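Lesezeit: 2 Minuten

Der Kaffee steht schon da, als ich komme, und bevor ich überhaupt die Jacke ausgezogen habe, redet mein Gastgeber über Kabel. Seinen Namen will er nicht im Netz lesen, im Forum der Werkstatt Bitwood kennt man ihn sowieso nur unter seinem Kürzel. Seit Januar baut er zu Hause an einem zweiarmigen Roboter, den er Vovadow getauft hat. »Das Wort stand auf einem alten Karton«, sagt er und zuckt mit den Schultern, »und irgendwie ist es hängen geblieben.«

Angefangen hat alles mit nur einem Arm. 715 Euro hat er für die ersten gebrauchten Teile hingelegt, dann kam der zweite Arm dazu und mit ihm der Ärger. »Einer allein ist brav. Zwei müssen sich einigen, und das können die nicht von sich aus!« Die halbe Steuerung hat er dafür neu geschrieben, meistens abends nach zehn.

Geübt wird gerade mit Schlüsseln. Ich hätte ja Bauklötze genommen (die liegen leichter in der Hand, dachte ich), aber er winkt ab. »Klötze kann jeder. Ein Schlüsselring liegt flach auf, der ist dünn und glatt, da musst du wirklich mit der Fingerspitze ran.«
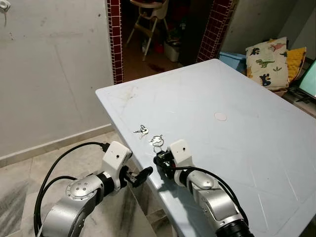
Wie lange hat es gedauert, bis die beiden Arme sauber zusammen liefen?

»Gut 2 Monate, und davon ging das meiste für die Kalibrierung drauf. Ich hatte einen Vorzeichenfehler drin und habe den ewig in der Mechanik gesucht.«

Er lacht darüber, ich hätte vermutlich geheult. Inzwischen führt er Buch: 120 Durchläufe pro Übung, und erst wenn 80 davon klappen, kommt die nächste dran. Die Liste hängt am Kühlschrank, mit Kuli geführt. »Am Rechner schaue ich da nie rein.«

Als Nächstes will er die Kabel enger an die Arme legen, Klemmen dafür hat er bei Ziller bestellt. Ob er den Aufbau irgendwann bei Bitwood zeigt? »Wenn er eine Tasse abstellen kann, ohne dass ich die Luft anhalte.« Dann schenkt er mir nach, von Hand.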